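Prisilmont open day, bimanual produce sorting cell - notes and questions
Forum: Manipulation and Grippers

gantry_left wrote:
Went to the Prisilmont open day on Sunday. Most of the floor was palletizing, which has been covered in other threads. The cell worth writing up was the two-arm produce table at the far end of the hall. 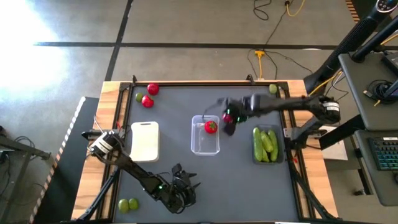 The session I watched started at 2 pm and ran 40 minutes. Tarek Ashour presented. The format was a short talk on the control stack, then continuous sorting with the policy running, then questions. Visitors could ask for items to be moved between runs, within limits. The stated task is mixed produce into the correct container, with either arm allowed to pick and no fixed assignment of items to arms.

Points from the talk, from my notes:

Training set was 256 teleoperated episodes on this table. A further 207 were recorded and rejected, mostly for operator hesitation.
Both arms run from one policy. There is no separate arbiter deciding which arm goes.
No force sensing at the fingertips. Grip effort is inferred from motor current.
The overhead view is used for planning the reach, and a wrist view takes over for the last part of the approach.

I have no connection with Prisilmont. Interested in what other people who attended made of it.

mtorque wrote:
I was at the morning session. Same talk, different questions. The thing I wanted to know was cycle time and he would not give a number. He said they were not optimizing for it yet. I accept that as an answer from a lab but the open day was advertised to packing houses.

The motion between picks was slow and very smooth. The last part of each approach was slower still. My guess is that the handover from overhead to wrist view costs them a pause and they have filtered it so it does not look like a pause.

Clampdown wrote:
Did anyone ask about limes against cucumbers? Both green, both shiny under that kind of light. Shape should separate them easily, but a cucumber seen end-on over another cucumber is a different matter.

gantry_left wrote:
Somebody did ask. The answer was that whole-item confusion is rare and the real trouble is instance separation in the tray. You can see how the cucumbers sit in the gray one in my photo, lengthwise and overlapping. Picking the top one cleanly is fine. Picking one that is half under another drags its neighbor.

He also mentioned two limes touching as a harder case than a lime on its own, for the same reason. The fingers need clearance on both sides.

oldservo wrote:
I'll be the one to say it. A fixed table, a dark mat, a few kinds of produce and a policy trained on that same table is a narrow result. Clederel was showing single-arm fruit picking from a bin at their own open day in May, with depth, and the bin was full. I would rate that as the harder problem.

What does the second arm contribute? If each arm is doing independent picks, you have two robots sharing a table and a collision problem you did not need.

mtorque wrote:
Bin picking and sorting into containers are different problems. Clederel only had to get fruit out. Placement was a drop onto a belt.

oldservo wrote:
Placement into an open tub is also a drop, if you are honest about the tolerances.

gantry_left wrote:
Not for tomatoes. The session I saw had the arm lower them into the clear tub and release near the bottom. Whether it needs to be that careful is another question, but it was not dropping them.

On the second arm: reach is part of the argument. The bases are on opposite sides of the table and neither arm can comfortably get to the far corners. The other part, according to the talk, is tasks where one arm holds and the other works. There is a cutting board on the table and he said it is there for a later stage. I did not see it used, so I make no claim for it.

Clampdown wrote:
Clear container on a dark mat is an odd choice if they rely on RGB. Transparent rims are awful. Do they have depth at all?

gantry_left wrote:
I asked that one. No depth. His position was that depth sensors return bad data on clear plastic anyway, so they would have ended up relying on the color image for the rim. I found that reasonable. He did say the tub was picked to be difficult.

jv_linework wrote:
Integrator here, we fit Trellow grippers on produce lines. Two comments.

First, the fingers. Black fingers on a plum will pass a demo. They will also bruise a percentage of fruit that nobody sees until the next morning. Inferring grip from motor current has a friction floor, and below that floor you are guessing. A soft-ripe plum is near it. I would want the same fruit kept overnight and cut open before I believed anything about handling.

Second, cleaning. The arms have exposed joints and the table is a mat in an aluminum frame. That is fine for research. It would not pass on any washdown site I work with, and covers change the arm dynamics enough that I would expect them to have to collect data again.

mtorque wrote:
The bruising point came up in the morning. Answer was that they had not run a storage test. To his credit he said so without padding it.

oldservo wrote:
Then it is a perception and coordination demo with fruit as props. I have no objection to that as long as it is presented that way.

gantry_left wrote:
That is close to how it was presented. The title slide said coordination. The packing house angle was in the publicity, and I agree it oversold the thing.

For what it is worth, here is my tally for the continuous part. Two failed picks, both on cucumbers. One was retried by the same arm and succeeded. The other was abandoned and the arm went to a different item. No arm-to-arm contact that I saw. One visible standoff where both arms slowed over the middle of the table, then the left one backed away.

Clampdown wrote:
The standoff is the interesting part. With no arbiter, what breaks the symmetry?

gantry_left wrote:
I did not get to ask. My assumption is that the operators had a habit of yielding with the left and the policy learned it. Easy to test by mirroring the layout.

jv_linework wrote:
Marquez had the same thing on their two-arm crate unloader. One side always gave way. They put in a hard priority rule in the end, and throughput on the yielding side dropped.

mtorque wrote:
If anyone is going to the next one, please ask for the mirrored layout, and ask for the cycle time again. I have written to them about both and will post the reply if I get one.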